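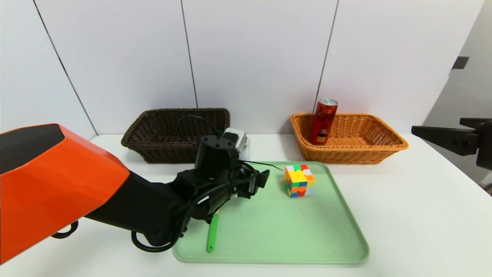
Monday, and I have finally made a start on the odds and ends that have been sitting about since we came back from Farkport in September. I had put it off for weeks. The rule I settled on was that anything small goes in a basket, and the tray is for whatever I haven't decided on yet. The Rubik's cube was on the tray with the bright green plastic utensil, and the dark basket at the back had nothing in it. The red can had gone in the lighter basket – drinks on that side, everything else on the other.

I bought the two baskets from Wesix before Christmas and they are a good size for the table. I nearly ordered the Trilum ones, which have lids, but I know I would never put the lids back on. The delivery was late and the box was crushed at one corner, but the baskets themselves were fine.

Stopped for tea and read the Tekleab catalogue. They want 40 pounds for a set of drawer dividers. I can do without.

The dark basket is the odds and ends basket now. The cube lives in it, and so does the tall plastic cylinder with the whitish cap, which sticks up above the rim whichever way I think about it. The small yellow thing can stay in there too. I like the pale green tray best with nothing on it and would like to keep it that way, though I doubt it will last the week. 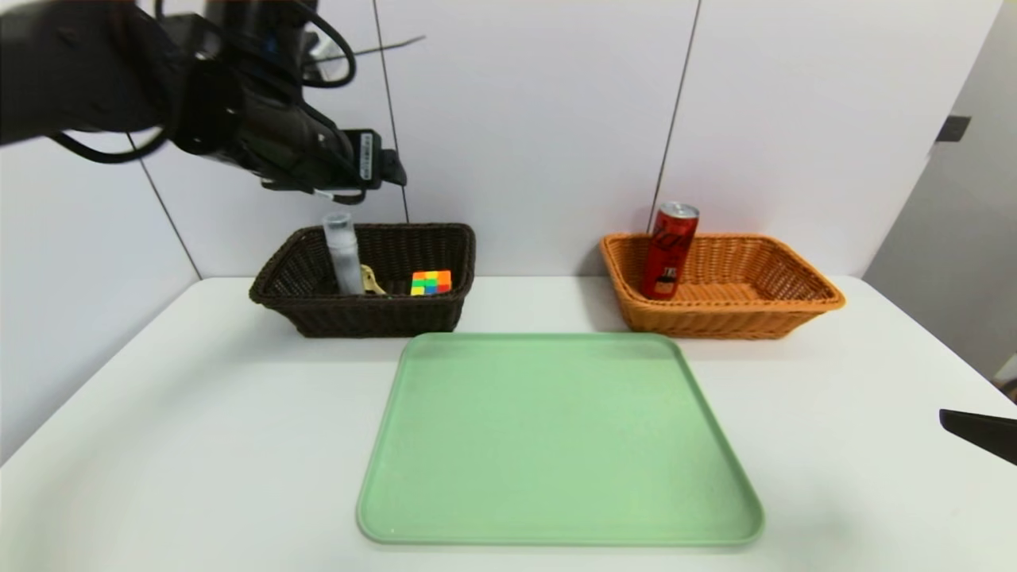
## Still to do

- Wipe down the tray with soapy water, no scourer.
- Find a shelf for the cylinder, or a deeper basket.
- Ring Wesix about the crushed box. They ask for the order number, which is on the fridge.
- Go through the drawer by the door. There must be 5 old keys in there and I only know what one of them opens.
- Batteries, string, light bulbs for the landing.

Bed early. It has rained all evening and the gutter is dripping again.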